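April, late, kettle on again

Back from Pestidton just before 10, feet like bricks. Writing this quick before I forget the lot.

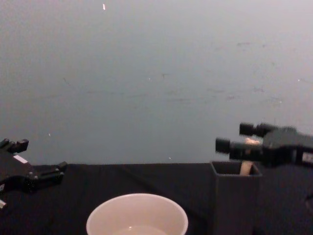 ## The allotment

Plot came through!! Two years on the list and then a letter with a second-class stamp. Number 3441 on the form, though no idea what they're counting, there can't be more than a few dozen plots up there.

Went straight over after work. Brambles to the shoulder along the back. Half a shed. Soil's heavy, sticks to the spade, but dark and full of worms so I'm hopeful. Dug for about 20 minutes, then it hailed. Sat in the half with the roof.

Rhubarb already in, a big old clump by the path. Leaving it be this year, maybe pull a stick or 2.

## To get

- gloves, proper ones
- seed potatoes (the garden place in Dollstead if they've any left, bit late for earlies)
- string
- padlock for teh shed, once there's a door

## Other

Bus home didnt come so walked as far as the bridge. Old Puma trainers are done for, mud right through to the sock. Left them on the step.

Soup for tea. Back aches already. Beans along the fence, I think, and onions where the brambles are if I ever get them out. Must ring the water people tomorrow about the tap.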